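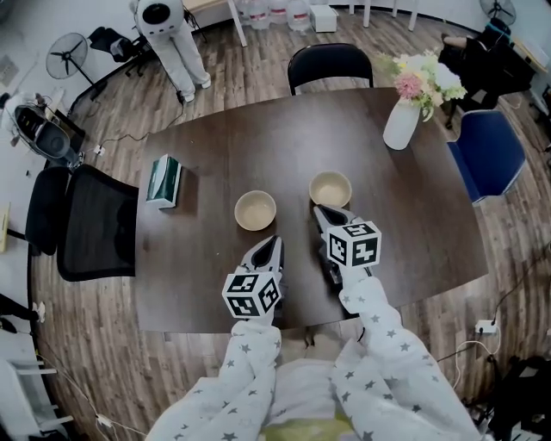

Two bowls, two hand-held grippers: table practice at the Kaver Robotics Club.

About the Club

Welcome, and thanks for stopping by! We're the robotics club at the Kaver School, and if you've ever walked past our room in the late afternoon and wondered what all the chatter was about, well, this page is for you (and for your parents, who usually have more questions than you do).

The club started with a handful of students and one cranky line-following car that could only turn left. We loved that car. We still have it, on the shelf by the door, and new members are always allowed to try to fix it. These days most of our time goes into teaching machines to do ordinary household jobs: setting out bowls, moving a cup, clearing up after a snack. It sounds easy until you try to write down every little thing your own hand does when it picks up a dish!

Our big project is called Clurnine. Members hold a gripper in each hand and do a small task at the table, over and over, and the marker cubes on top let the software work out where each gripper was and which way it was pointing. Later on, our coding group sorts through the recordings and uses them to train the arm in the back room. Last year we recorded 460 tries at our first set of tasks and kept 356 of them, which our older members will tell you was a very respectable showing. This year we're hoping for 700, and we've already had some lively arguments over which tasks should make the list. Stacking is in. Folding napkins is still being debated.

Each spring we take our work to the Kistari Challenge, where school teams show off a helpful robot doing chores in a pretend kitchen. We haven't won the main prize yet, but we came home with the judges' award for best notebook, and we were so pleased with it that we hung it above the sink.

You don't need any experience to join. Some of our members love to code, some would much rather build, and a few came along for the company and ended up being the most patient gripper operators we have. We meet after school from September through May, starting at 3:30, and you're welcome to sit in for a session or two before you make up your mind. Dues are $200 for the year, with help available for any family who asks, and that covers parts, the shirt, and the bus to Kistari.

We share our space with the Kokkonen Makers' Room, so please come in through the side entrance and follow the hallway to the end. Tie back long hair if you plan to use the workbench, and bring a water bottle and a notebook you don't mind getting a bit grubby. We'd love to meet you!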